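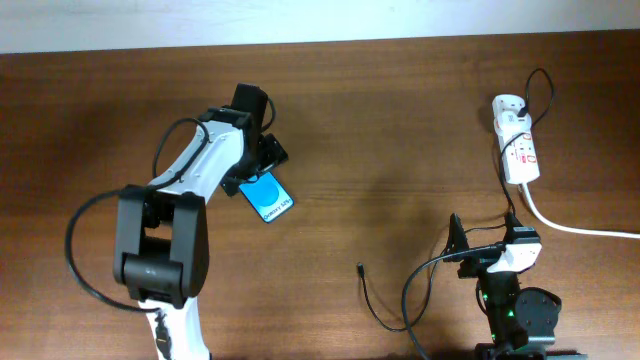

Who should report a fault with the demonstration arms during the open day?

Any staff member on duty at the Kelholm site may report one, by telephone to extension 172 or by adding a note to this ticket.

Ticket status: Open
Reported by: Hildegard Kuhlmann, Visitor Services
Assigned to: Orlando Agudelo, Technical Support
Priority: High

Friday, 9:40 a.m. The handover demonstration stopped during the first tour. The control station showed a lost connection to one arm. The visitors were taken on to the next room.

10:05 a.m. The control software was restarted and the connection returned. The demonstration ran for 30 minutes before the same message appeared.

10:50 a.m. The communication cable was replaced from stock. Six handover cycles were completed without an error.

11:15 a.m. Mr. Agudelo asks that the error log be saved before any further restart. Detlef Brandes will supervise the 1:00 p.m. tour. The ticket remains open until the final tour has left the building.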